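Monday, January 27, 2020 – reading room notebook, Linby

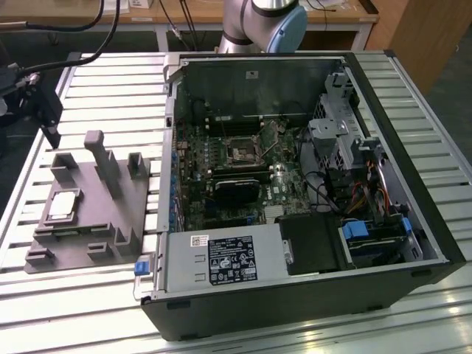
Which edition of the Asfaw books do we put in the kids' reread pile?
The older hardcover set, the one with the line drawings at the chapter heads. The paperback reissue dropped them and cut the map too.

Went through both sets side by side this morning. Text is the same up to book 3, then the reissue tidies the spelling and loses a whole paragraph in the skating chapter. Checked twice, it's gone. Győző Mészáros says his copy has it so there may be another printing in between – ask him for the copyright page.

Covers: still prefer the old ones. Blue spine fades badly though, ours are nearly gray. Book 2 has a loose signature, pages want to fall out at the picnic. Glue or leave? Leave for now, mark the shelf card.

Alesano list came in. 20 titles, mostly school stories, a couple I loved at ten and am a bit scared to reopen. Read the first 50 pages of the boarding school one at lunch. Slower than I remembered. The aunt is still wonderful, the brother is a pill. Will finish it before I say anything on the blog.

Oreo (the cat one, not the cookie) – somebody wrote in asking if it's too sad for a seven year old. Chapter nine is the problem. I'd read it aloud and not hand it over. Write back to her, adress is in the folder.

Still to do
- reread review, first draft, keep the rant about abridgments short
- find who did the endpapers, no credit in either set
- September roundup needs its links fixed, two go nowhere
- return the Linby library's copy, it's overdue agian

Book 4 tonight if I get to it. Think that's the one with the train.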